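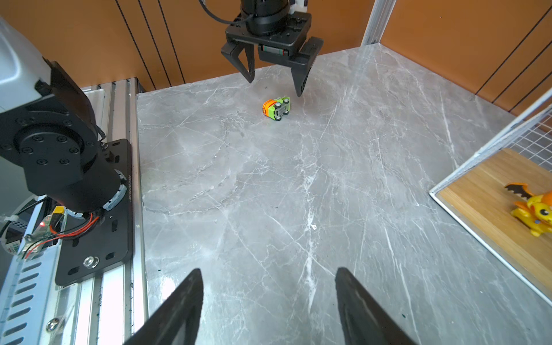 Marble tabletop getting dull where my kid's toy cars go - what do I use on it?

Asked by Kartini Majimbun
Category: Home and Furniture > Stone and tile
3 answers

We have a gray marble table with white veins that we bought secondhand in May. My son plays on it with small toy cars and trucks, the kind with plastic bodies and black wheels. His favorite is an orange and green one and it spends half its life on its side because he likes to crash it.

There are two things going on. One is a set of black marks from the wheels. They look like little smears and some of them come off with a damp cloth but not all. The other is that the stone looks dull in one patch close to the edge, maybe the size of a dinner plate. I can only see it when the light comes in low from the side. From straight above it looks fine.

So far I have tried warm water, then dish soap, then an all-purpose spray we had under the sink (Dresska, the lemon one). The spray took off some of the black but I think the dull patch might be worse now. I don't know if it was there before.

Questions:

1. How do I get the rest of the wheel marks off?
2. Is the dull patch something I can fix myself?
3. Do I have to stop him playing there? I would like not to. It is the right height for him and the floor is cold in winter.

I don't know if the table was ever sealed. The seller didn't know either.

Answer 1
Rizal Pelupessy

Stop using the lemon spray first of all. Anything with lemon or vinegar in it is likely to be acidic, and acid eats marble. It is called etching and it looks exactly like what you describe, a dull spot that shows in low light. It isn't a stain so you can't wash it out. The surface itself has changed.

For the wheel marks, try a plain white pencil eraser. I mean it. Rub lightly and wipe up the crumbs. If there is still a mark, use a soft white cloth with a little acetone on it, not nail polish remover with color or perfume added. Open a window, keep your son out of the room, and try it on the underside or a back corner before you do it where people can see. Dab, wipe, rinse with water, dry. Keep it off any glue joints or painted edges.

Don't use the melamine sponges on polished stone. They are a very fine abrasive and you will end up with a second dull patch next to the first one.

For the etching, you can buy marble polishing powder. You put it on with some water and rub with a damp felt pad or cloth. Read the tub because they aren't all the same. It works on light etching if the table is polished. If yours has a matte (honed) finish, don't use it, you will get a shiny spot. I did mine by hand in 40 minutes and my arm hurt the next day but it came up well. If you can feel the edge of the patch with a fingernail it is too deep for powder and you need a stone person.

To find out if it's sealed, put a spoonful of water on it and leave it for 10 minutes or so. If the stone under it goes darker, water is getting in and it's time to seal. It will dry out again. Sealer helps with stains but it does not stop etching, people get this mixed up.

As for the cars, plastic is softer than marble. The grit on the wheels is what scratches. If the cars go outdoors, wash them before they come back to the table.

Answer 2
Ilham Liem

just put a mat on it

Answer 3
Bayu Tuhumury

Agree with most of the first answer. A few things to add from having a marble table and three children.

A mat is fine but check what it's made of. We had a rubber-backed one and it left a yellowish shadow on the stone that took weeks to fade, and you can still find it if you know where to look. Felt or plain cotton is safer. We use an old cotton tablecloth folded in half. It slides a bit, so our youngest complains that the cars don't roll right, but the table is OK.

Lift the mat up every so often and wipe under it. Sand and crumbs get in there and then the mat works like sandpaper.

On cost, I had a man come out to look at a bad ring on ours and he wanted 100 dollars to polish the one area. I thought that was fair. Before that I had bought two different powders that did very little, so for a patch as big as a dinner plate I would at least get a price first.

For everyday cleaning use warm water and a pH neutral stone cleaner, and dry it after. Dish soap is all right once in a while but it leaves a film if you use it all the time - that could be part of your dullness too. Rinse it a couple of times with clean water and dry it well before you decide it's etched.

Comment from Kartini Majimbun, December 1, 2022

Thank you. The eraser took off nearly all the black. I rinsed the table twice and the dull patch got smaller but there is still some left, so I guess it was a bit of both. The water test went dark, so I need sealer. Does it matter if I polish before or after?

Reply from Rizal Pelupessy

Before. Polish, rinse, let it dry overnight, then seal.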